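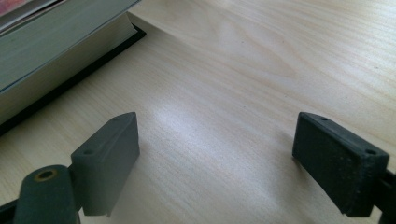

Book towns don't save anyone, Birsen Karabulut told me before I'd found a chair. Hernotbridge had three second-hand shops when she moved there. It now has 28, plus a July festival, and she still drives to Tredmont for a litre of milk.

The council's favourite number is 228, the jobs it credits to old paperbacks. I asked for the workings and got a brochure. Two of the shopkeepers I met pay themselves nothing. One lives on her super.

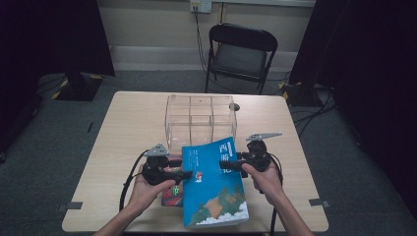
Who's buying?

Mostly the other dealers, as far as I could tell. A box of crime novels can cross the main street all winter.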